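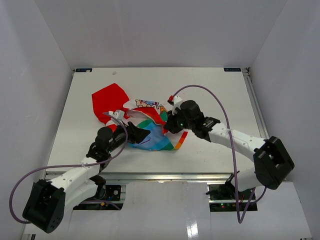
Why on earth would you start beginners on cloth, one reader wrote in to ask, when a wooden block stays where you put it and a tea towel never does? Fair point, and it's the question I get more than any other, so it can go first.

Blocks are lovely for one evening. You pick one up, you put it down, everybody claps, and then by the second session half the group is bored. Cloth is a nuisance from the first minute and people stay late for it. It also happens to be what the Stirnura challenge is about this year, so we'd have ended up there anyway!

What is the Kevmont robot club?

We're a student club that meets in the evenings during term at the Kadel building. I run the page and the beginners' bench, and I also do most of the nagging about tidying up. We build a bit, we code a bit, and from October to spring nearly everything goes into the cloth project.

Do I need to know how to program?

No. I couldn't when I joined (I came for the soldering and got talked into the rest). If you can open a spreadsheet without panicking you'll be fine on the beginners' bench. People who already write Python get pushed over to the planning side fairly quickly, whether they like it or not.

What's the Stirnura challenge?

Teams get a crumpled piece of fabric and two arms, and the arms have to open it out flat and then fold it. You get 540 seconds per run and 3 runs, with the best one counting. The top score is 100, split between how flat the cloth gets and how neat the fold is. We've never got near the top of that and I'm not going to pretend otherwise, but last year's team had one very decent fold in the practice round and then a terrible one when it mattered.

Why do you use such a busy piece of fabric?

The cartoon print and all the bright colours, you mean. A plain cloth was our choice to begin with and I rather regret how long we stuck with it. With a white cloth on a white table, our software kept losing the edges, and so did I, to be fair. Bold patches of red and blue and green give you something to aim for, and they make it much easier to talk to each other as well — "grab the red corner" beats "grab the left bit, no, the other left". The catch is that a printed picture can look like a fold to the software. We're still arguing over that one.

Why two arms?

Try unfolding a duvet cover with one hand. One arm can drag a cloth about quite happily, but as soon as you want to pull it tight you need something holding the other side. Getting the pair to share a small table without knocking elbows is most of the work, and if you like puzzles it's the best bit.

Can I bring my own cloth?

Please do, we get through them. Pillowcases, old T-shirts and scarves are all good. Wash it first, cut off anything dangly, and leave the sequins at home. Velvet is banned for now (long story, ask me at the bench).

Is it safe?

The beginners' sheet covers this properly and you'll read it before you touch anything. The short version is hair tied back, hands off the table while the arms are powered, and shout "stop" if you're even slightly unsure. Anyone can shout it, including on their first night, and you won't get told off for it.

What does it cost?

Membership is £2 a session, paid when you turn up. The first one is free. Parts for the arms come from Frerichs, the shop round the corner, and the club pays for those, so please don't go buying motors on your own card.

I missed the start of term. Is it too late?

Not at all. We take people until December, and after that you're welcome to come and help with testing, though the team list for Stirnura will be closed by then. Sessions start at 6.30 pm. Use the side door, as the front one locks at six, and bring a jumper.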